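Cubetas amarillas Bornex para puesto de montaje

Referencia habitual en almacén. Se sirven sueltas o en juego con bandeja de acero.

Descripción

Hay gente que guarda los solenoides en el bolsillo de la bata. Hay gente que los deja en un vaso de café, y luego alguien echa café. Para todos los demás fabricamos las cubetas Bornex, que son unas cubetas. Amarillas, rectangulares, de plástico, con las esquinas redondeadas y un reborde alto, para que lo que cae dentro se quede dentro. No llevan aplicación móvil ni se conectan a nada.

Las pensamos para puestos donde se preparan juegos de piezas pequeñas: placas electrónicas, mazos de cables, actuadores, conectores. Cada tipo de pieza en su cubeta y, en el centro, una bandeja de acero inoxidable donde se va reuniendo el juego. Es un sistema viejísimo. Nos habría gustado inventarlo.

El color tiene sus detractores. En la oficina comercial se propuso un gris antracita «más actual» y se hicieron muestras muy elegantes en las que un tornillo negro desaparecía para siempre. Seguimos con el amarillo. Al fondo es más bien un amarillo anaranjado, según la luz que tenga cada taller.

Qué se puede meter

Solenoides de tracción y empuje, con sus cables. Los cables se van a enredar entre ellos, en nuestra cubeta y en cualquier otra. Para quien no lo soporte existe el separador Dosell, que encaja en el fondo y divide la cubeta en dos calles. Ayuda bastante con los mazos cortos. Con los largos, lo que se consigue es un enredo que además pasa por encima del separador.

Placas redondas o de contorno irregular. El fondo plano permite que apoyen bien y que se cojan por el canto. No las apile. Ya sabemos que caben apiladas.

Mazos de cables ya trenzados. Se recomienda dejar todos los conectores hacia el mismo lado, recomendación que incluimos en todos nuestros catálogos con resultados desiguales.

Qué no se debe meter

Disolventes, piezas recién salidas del horno, bocadillos. La cubeta aguanta bien los golpes de un puesto normal, pero el fondo se raya con el uso y coge marcas blanquecinas que no salen frotando. No afectan al funcionamiento, si es que una cubeta funciona. Las manchas oscuras a veces se quitan con agua jabonosa y un paño; el estropajo metálico está en la lista de cosas que no cubre la garantía.

El puesto montado

Cuatro cubetas, dos a cada lado, y la bandeja en medio sobre mesa blanca.

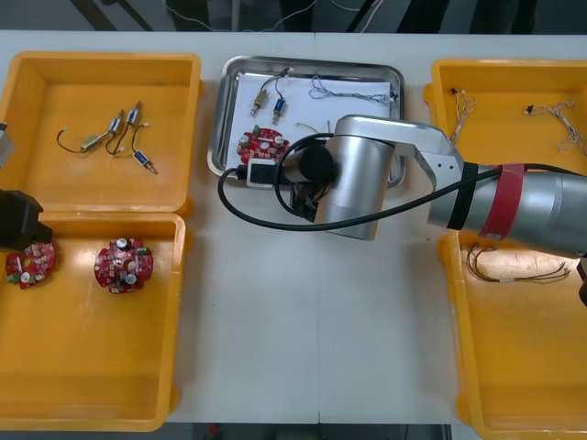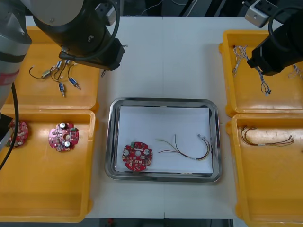
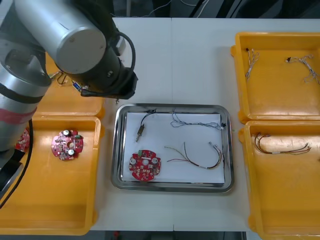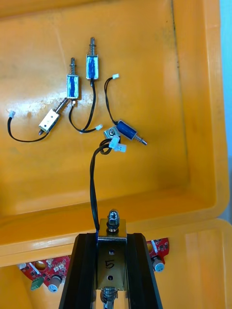

Bronisława Ostrowski nos escribió en marzo que el juego le había resuelto la preparación de pedidos, pero que el papel de la bandeja se le movía cada vez que levantaba una placa, y que acabó sujetándolo con dos imanes por debajo del reborde. Preguntaba también si pensábamos vender cubetas con tapa, porque en su taller la limpieza pasa a las 7 de la tarde y no distingue entre un conector y una miga.

Lo de los imanes no podemos recomendarlo de manera oficial: no todos los aceros inoxidables son magnéticos y, con solenoides encima, preferimos no opinar. El papel cortado a medida se queda más quieto que un folio puesto de cualquier manera. En cuanto a la tapa, sí, la hay. Se llama Pustex, es transparente y se vende aparte, decisión comercial que hemos tenido que defender varias veces por teléfono. Encaja a presión sobre el reborde. Para abrirla conviene levantar primero una esquina; quien tira del centro suele repartir el contenido por la mesa.

Sulastri Rondonuwu añadió, en el mismo hilo de correo, que ella no quiere tapas sino etiquetas, que las cubetas vacías son todas iguales y que la gente del turno de tarde las devuelve donde le parece. Tiene razón. El reborde delantero admite etiqueta adhesiva de la serie Dudek, que se despega sin dejar la mitad puesta. El rotulador permanente también vale, y es bastante más permanente de lo que uno calcula el primer día.

La bandeja central

Acero inoxidable, rectangular, con reborde. Refleja la luz del techo con entusiasmo, de ahí la costumbre de forrarla con papel blanco: las piezas pequeñas se ven mejor y la vista lo agradece a media mañana. El papel no va incluido. Cualquiera sirve, salvo el de cuadros, que marea.

Se puede lavar con agua y jabón. Séquela antes de volver a poner electrónica encima, frase que nos obligó a incluir el departamento de devoluciones.

Formatos de venta

Juego de puesto: cuatro cubetas y una bandeja. 69 euros.
Cubetas sueltas: caja de 100 o caja de 200. Precio según pedido.
Tapa Pustex: paquete de 2.
Separador Dosell: por unidad.
Etiquetas Dudek: rollo de 200.

Las cajas grandes llegan con las cubetas encajadas unas en otras. Si dos se resisten, gire ligeramente la de arriba mientras otra persona sujeta la de abajo. El destornillador como palanca también las separa, y deja una muesca muy reconocible que nuestro servicio técnico identifica a la primera.

Envío y devoluciones

Los pedidos que entran antes de las 12 salen el mismo día laborable. Se admiten devoluciones de cubetas sin usar y en su caja. Si al vaciarlas antes de devolverlas encuentra un conector que llevaba semanas buscando, enhorabuena, pero entonces estaban usadas.

Consultas sobre medidas y pedidos mixtos, por el formulario de contacto. Indique cuántos puestos va a montar y si necesita tapas desde el principio.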